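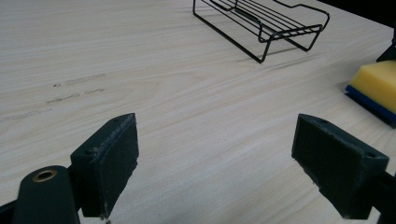 *Page last updated: September, 4.15 pm*

**Nimness to open repair and refinishing service for household furniture in Eneck**

ENECK – Nimness, the furniture maker and retailer, will open a repair and refinishing service at its Eneck works this September. The service will accept tables, chairs, chests of drawers and bookcases from any household, whether or not the piece was bought from the company.

The new workshop occupies the former despatch hall on Obradović Street, which has been refitted over the past year. It has 11 workbenches, a separate finishing room and a covered loading bay where customers may leave items by appointment. Nimness expects to handle some 700 pieces in the first year.

The decision follows a trial at the company's Dornach branch, where customers were invited to bring in dining and kitchen tables for assessment. Of the tables left at Dornach during the trial, 83 per cent were judged suitable for repair at a lower cost than replacement. The most common requests concerned surface marks, loose joints and drawers that no longer ran freely.

"Many of the tables we were shown at Dornach were sound pieces of furniture with a tired top," said Nataša Grgić, Managing Director of Nimness. "Their owners had been thinking of replacing them. We have the benches and the people to do this work, and it is right that we should offer it at a fair price."

**How the service will work**

Customers will be asked to send their measurements and a short note of the work required before booking a visit. A member of the workshop team will then inspect the piece and provide a written estimate. The charge for inspection will be deducted from the final bill if the customer decides to proceed.

Work is offered at three levels. The first covers cleaning and the treatment of light scuffs and marks. The second includes sanding and a new finish of oil, wax or matt varnish. The third covers structural repair, including the regluing of joints and the replacement of missing or broken parts. Upholstery is not included at present, and the workshop is unable to accept garden furniture or pianos.

Small repairs will normally be completed within two weeks. Customers having a full refinish should allow six weeks. Collection and delivery can be arranged within Eneck and the surrounding villages for an additional charge, which will be shown on the estimate.

**Staffing and training**

The workshop will be led by Remigiusz Malinowski, who joins from the company's cabinet-making department. His team includes four apprentices, each of whom will spend two years at Eneck and a further six months at Dornach.

"Refinishing teaches patience," said Mr Malinowski. "An apprentice has to look at the grain and work out what was put on it before, and sometimes the best thing to do is very little. Pale timber is the hardest in that respect. A heavy hand with the sandpaper will be visible for years."

Hina Ghumman, Head of Training, confirmed that applications for the next group of apprentices would open in the new year. No previous experience of woodwork is required, and applicants of all ages will be considered.

**Evening classes**

A programme of evening classes in basic furniture care will also be held at the workshop. Subjects will include the removal of water rings, the care of oiled surfaces and the choice of suitable cleaning products. Classes are limited to eight people. Participants may bring one small item, such as a stool or a tray, on which to practise.

**Opening day**

The workshop will be open to visitors on the first Sunday of trading, from 10 am to 4 pm. Staff will give short demonstrations of hand sanding and waxing throughout the day. Admission is free. Parking on Obradović Street is limited and visitors are advised to use the car park behind the main showroom.

**Notes to editors**

Nimness makes and sells furniture for the home from its works in Eneck and its branch in Dornach. The company's Eneck showroom covers 3000 square metres.

Interviews with Ms Grgić and Mr Malinowski may be arranged through Siu-ming Tam, Press Officer, at the Eneck works. Requests to film or take photographs in the finishing room should be made at least two working days in advance.

ENDS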